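April, 6:40 a.m.

Back on the Clakden matter. I was at the courthouse before the doors opened and read the charge sheet again in the car. Two counts of theft of livestock, one count of altering an ear tag. The defendant pleaded guilty to the tag count last month and is contesting the other two. The animals are three heifers, taken from a leased paddock on the Gromarlow side of the river and found in a holding pen at the Wurnusano sale yard.

The judge took the bench at nine and dealt first with a scheduling question, which used up most of an hour. The defense wanted the brand inspector heard before the yard manager. The state objected on the ground that the inspector's report refers to the yard manager's intake book, and the book was not yet in evidence. The judge agreed with the state. I have noted the ruling because it will probably come up again if there is an appeal.

The yard manager's evidence was plain enough. Every animal that enters the yard is written into the intake book with tag number, weight, seller and time. The heifers were written in as a single lot with a combined weight of 2,018 pounds on the first line, and that line was then struck out and replaced. The replacement figure is two entries: 1,179 pounds for two animals together and 839 for the third. The sum is the same. The defense spent a long time on the strike-out and got nothing from it that I could see. The manager said he splits a lot whenever the animals go to separate pens, and that he initials the change. The initials are there.

Cross-examination then turned to who brought them in. The manager remembered a stock trailer and one man. He did not remember the license plate, and the book has no column for one. He was asked whether he could identify the man in court. He said he would not swear to it. The state did not press him.
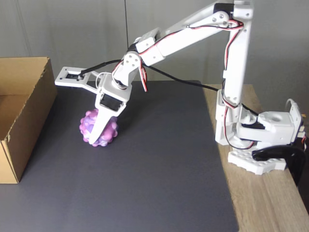
Geum-ok Shin
Court diary, April

Lunch was short. I ate a sandwich on the steps and fixed my notes on the chain of possession, which were out of order.

The brand inspector was sworn at 1:15. She had examined the three animals at the yard and found a healed brand on the left hip of each, registered to the Yeon family. She clipped the hair before reading them and said she does this in every case where the winter coat is still on. One of the brands was faint on the lower bar. She put her confidence in that one lower than in the other two, and the defense made her repeat it. She also found that the original tag holes had been reused and that the replacement tags came from a batch sold over the counter at a feed store. The batch number is in the report. The store keeps no list of buyers.

The question for the judge, who is sitting without a jury, is narrow. The guilty plea covers one tag on one animal. It does not by itself establish who moved the heifers, or when. The state relies on the sale commission form, which carries the defendant's signature. The defense says he signed for a neighbor as a favor and believed the animals were the neighbor's. The neighbor has not been called by either side. I do not know why.

The older Yeon brother was in the second row all day. He gave his evidence yesterday and was free to go. He told me in the hallway that the heifers are back on the home place and that one of them is due to calve in about 6 weeks. I have not used that in the report, as it has no bearing on the charges.

Court rose at 4:10. Closing arguments are set for the morning – thirty minutes a side – and the judge said she would reserve her decision. The maximum on each theft count is listed in the statute as a term of years or a fine or both. I need to check whether the amended section applies, as the dates on the charge sheet fall close to the change.

Filed 400 words at 5:30. The desk asked for the combined weight to be taken out and I agreed. Mileage to be claimed for both days. Need a new notebook before tomorrow, this one has four pages left.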